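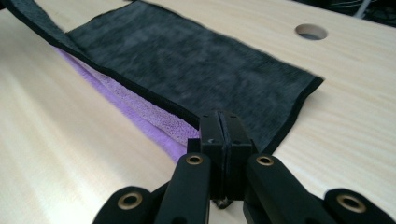 Comparing Two Hand-Held Grippers on Cloth

Cloth is my favorite thing to test a gripper on. A block or a mug will forgive a lot, but a soft fabric shows you right away whether the fingertips really meet, how much pressure you're getting, and what happens when the edge of the cloth isn't where you thought it was. I've spent most of August doing this with two linkage grippers (the Tumdale and the Jondik) and I've had a great time with it, so here is the whole routine for anyone who wants to run it on their own pair.

What you need

Two hand-held grippers, with the camera mounted the same way on both. If the views don't match, you end up comparing cameras.
A fuzzy cloth with a bound edge. Dark gray is good on a pale table.
A terry towel in a color that stands out. Lavender or purple works nicely next to gray.
A flat table with a plain top. Light wood is easy on the exposure.
A notebook or a spreadsheet, whichever you'll keep up with.

Step 1: Check the fingers before you touch any cloth

Close the gripper slowly and look at the seam between the two fingers. You want a narrow, straight line from top to bottom. If it opens into a V at the tips, the cloth will slide out at the bottom and you'll blame the finger pads for it. My Jondik had a tiny V when it arrived. Loosening the inner arms, squeezing the fingers shut and tightening everything again took care of it.

Next, wiggle each arm at its pivots. A little play is normal. If one side has clearly more than the other, sort that out first, or the fingers will drift to one side every time you close on something thick.

Step 2: Lay out the fabric

Put the towel down first and the gray cloth over it, with a sliver of towel still showing. Leave most of the gray cloth flat and fold one long strip back over itself. Now you have three different jobs in one layout: a flat edge, a folded edge, and two fabrics touching each other. I love this part! It looks like nothing much and it will keep a gripper busy all afternoon.

Step 3: Pinch the near edge

Come in low, with the fingers open just wider than the fold of cloth you hope to catch. Touch the table lightly, close, and stop. Don't lift yet. Look at how the cloth sits between the fingers, and look under the tips too. A bit of fabric poking out below them means you've caught the cloth a little way in from its edge, and I count that as a good pinch. If the fabric only just reaches the tips, open up and go again.

Write down the result before moving on. I use three words: clean, shallow, miss.

Step 4: Lift, hold, lower

Raise the gripper to elbow height, hold for a slow count of 16, and set the cloth back down. Watch the pinch point on the camera feed instead of looking over the top of your hand. Whoever trains on this footage later only gets the camera's view, and you'll be surprised how often your own fingers know the cloth is slipping before the picture shows anything.

Step 5: Do the fold, then the towel

For the fold, try to take the upper layer only. This was the biggest difference between my two grippers. The Tumdale closes softly at the end of its travel, so I could feel the second layer and back off. The Jondik snaps shut over the last bit and grabbed both layers again and again.

The towel went the other way. Those loops catch on everything, and the quick close on the Jondik gave me a firm hold nearly every time. With the Tumdale I had to squeeze harder than I liked.

Step 6: Swap and repeat

I did 200 pinches per gripper, switching after every 20 so that I didn't get good at one and rusty on the other. Smooth the cloth with your palm between rounds. Brushed pile changes shade depending on its direction, and it's nice to have some variety in that too, so I don't always smooth the same way.

Which one I'd pick

For flat cloth and folds, the Tumdale, and I'd happily use it all day. For towels, the Jondik. Tipene Paewai ran the same routine with the same two grippers and liked the Jondik better overall, mainly for the trigger, so hand size may matter more than I gave it credit for.

Next up is the same layout with the Pearce finger pads, which are softer and a little wider. I'll add the numbers to this page once I've got a full set.

Last updated 17 October 2023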